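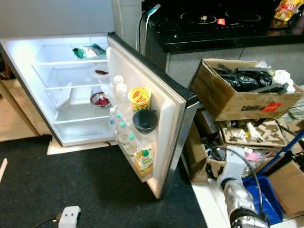 Figure 1. The refrigerator in our study kitchen with the door open: water bottles in the door, very little on the shelves.

2025-09-04
By the Wirnham Shared Kitchens student group

Our project began in May with a simple worry, that food gets forgotten in small refrigerators, and it grew from there into a whole summer of looking at other people's snacks (with permission!). We kept a diary of 226 entries, written down whenever something went in or came out, and most of the trouble was with half-finished packets and little bowls that had no label on them.

We had expected the shelves to be crammed full. The kitchen we got to know best was quite the opposite – plenty of space, and still a few things pushed to the back where a person could easily miss them. The dining table turned out to matter too, as fruit and drinks often stayed out between meals. 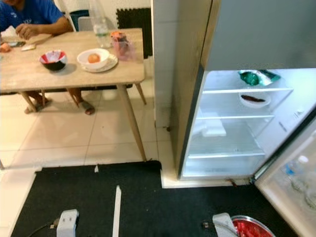 Should fruit be kept on the table or in the refrigerator?
Whole oranges are fine on the table for a few days, but cut fruit should go into the refrigerator in a covered bowl.

Next term we hope to try labels with a date on them.

Contact: Wirnham Shared Kitchens project | © 2025 | Back to top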